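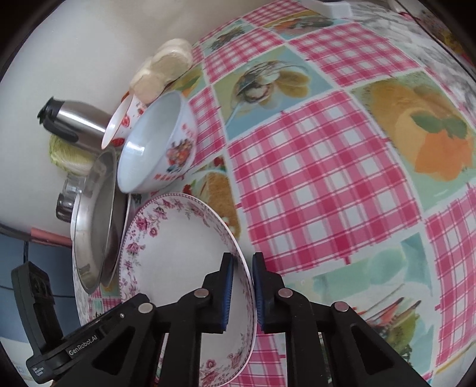 Gripper fingers at the rim of a rose plate. Look at the blue ribbed pads!

WHY DO ROBOT HANDS DROP THINGS?

Crash!

You know that sound. A plate hits the floor, everybody in the kitchen stops talking, somebody goes for the broom. People drop plates. Robots drop plates too. And working out why a robot dropped one is a real job that grown-ups get paid for.

So let's do it. Let's find out what goes wrong.

First, the hand

A gripper is a simple kind of hand. The one in our picture has two fingers. No thumb, no pinky. The fingers come together, squeeze, and open again. That's pretty much all they do.

Your hand is way better. Five fingers, lots of joints, and skin that feels things. When a glass starts to slip you squeeze harder before you even think about it. Try it at home with a plastic cup (PLASTIC please). Hold it loosely and let it slide a little. Feel your fingers tighten up? You didn't tell them to. They just did it.

Many grippers can't feel that. They squeeze as hard as they were told to squeeze, and if the plate starts sliding, well, it slides.

The case of the dropped plate

Catalina Daza fixes robots at a workshop in Dresevdale. One June a robot arm called Plurkley was learning to put away dishes there. It did great all morning. Plate up, plate over, plate down. Then in the afternoon it dropped one. Then another. By 4 in the afternoon there were pieces under every table and Catalina pushed the big red button.

The big red button is the emergency stop. Push it and the robot quits moving. Good robot rooms have one that's easy to reach, and everyone who works there learns where it is before they learn anything else.

Then she played detective. What had changed since the morning?

Clue one: the pads

Look at the picture again and find the blue part on the inside of each finger. Those are gripping pads. See the ribs? Ribs work like the bottom of your sneaker, they help a finger hang on.

Plurkley's pads had ribs too. But Catalina ran her thumb down the left one and it felt slick. Butter! Somebody's lunch had been near the plates, and a bit got on a rim, and from the rim it got on the pad. After that every plate was a slippery plate.

Scientists call the grabbing-on force friction. Rough things rubbing together have lots of it. Greasy things have hardly any. Ever tried to open a jar with lotion on your hands? Same problem.

Clue two: the spot

A plate is a tricky shape. Thick in some places, thin in others, and curved, so there isn't much for a flat finger to press on. If both fingers press near the middle of an edge, the plate hangs nicely. If they grab off to one side, the heavy part swings down and the plate twists right out.

Try this one. Pinch a piece of cardboard in the middle of its top edge. Easy. Now pinch just the corner and hold it out sideways. Feel how it wants to turn? A real plate is a lot heavier then cardboard, so it pulls a lot more.

Catalina watched the video of the drops. Plurkley was grabbing too far over, only by the width of a pencil. One of its joints had been bumped and the arm was a tiny bit crooked. It didn't know. It thought it was in the right place!

Clue three: the squeeze

OK so why not just squeeze super hard all the time?

Crack. That's why.

Plates can chip. Eggs, forget it. A robot that squeezes a steel frying pan the way it should squeeze an egg might drop the pan. Squeeze the egg like the pan and you've got a mess. The squeeze has to fit the thing. Plurkley's squeeze was fine for clean dry plates but too gentle for buttery ones.

So it was really three little problems. Butter, a crooked grab, and not enough squeeze to make up for it. Big mistakes are often like that, a few small ones that showed up on the same day.

Fixing it

Wash the pads. Straighten the arm and check where it's pointing. Then practice again, this time with soft mats on the floor. Catalina also added a rule: if the plate moves in the fingers, slow down, put it back on the table, and call a person. Plurkley did 463 plates after that before the next drop, and that one landed on a mat and didn't break.

They wipe the pads every morning now. Boring job. It matters though.

Safety stuff, please read

Robots in stories see everything. Real ones often don't. A robot arm might not know your hand is there.

Keep your fingers out of a gripper, even when it's not moving. It could start.
Stay behind the line or the fence.
Tie back long hair, no dangly sleeves or neckalces.
If a robot drops something, let it fall. Don't try to catch it.
Broken plate on the floor? Freeze, then get a grown-up. Shoes on!

Words to know

Gripper: the part of a robot, or a tool, that holds things.
Friction: the force that keeps things from sliding.
Fault: something in a machine that isn't working the way it should.
Emergency stop: the big red button.

Your turn

Get 5 things from the kitchen that won't break. A wooden spoon, a sponge, a potato, whatever. Put on oven mitts and pick each one up with just two fingertips. Which one is hardest? Now get the mitts out of the way, wet your fingers and try again. Write down what slipped and where you were holding it.

Next time: Umum and Kang, two robots that keep bumping into the same door.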